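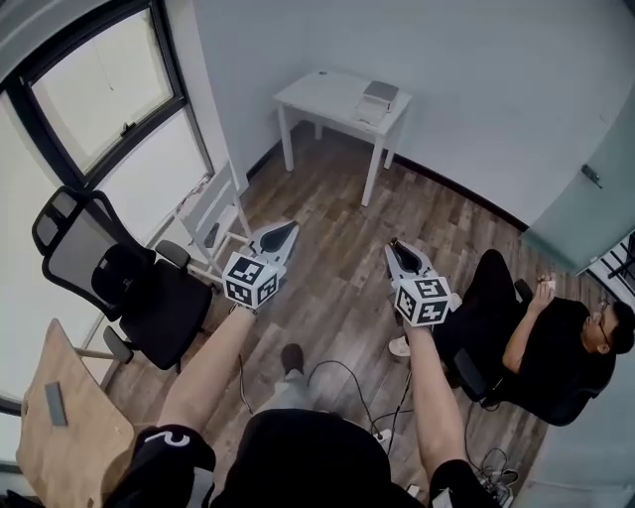
Unit 7 handout: Tracking loss with hand-held grippers
Instructor: Shabnam Durrani
Revised 13th August

Reading before class: the Olus incident log, entries 1 to 21.

Background
The log covers hand-held gripper sessions at the Trorkville site. Each gripper carries a cube with square black markers, and the pose of the gripper is worked out from whichever faces the camera can read. In one batch of 196 recordings, the left gripper's path jumped sideways in the middle of a reach. The operator had moved normally. The software had swapped two faces of the cube and kept going without a warning.

What went wrong
1. The cube had been refitted a quarter turn off, and the calibration file was not updated.
2. Strong window light washed out one face, so the pose often rested on a single marker.
3. The jump filter had been switched off in December for a speed test and left off.

Lempi Partanen found the fault by replaying the paths at half speed. The automatic check had passed every file – it only looked for missing frames.

Safety note
A bad path is a data problem until it is replayed on an arm. Then it is a fast move that no one expects. Never replay an unchecked file with a person inside the arm's reach. Cables on the floor are a separate hazard: route them along the wall before the operator starts walking, and stop the session if one crosses the work area.

For discussion
Which of the three causes would you fix first?
What should the software do when only one face is readable – hold the last pose, drop the frame, or stop?

Written work: one page on the log entry by Tanveer Swati, due at the next class.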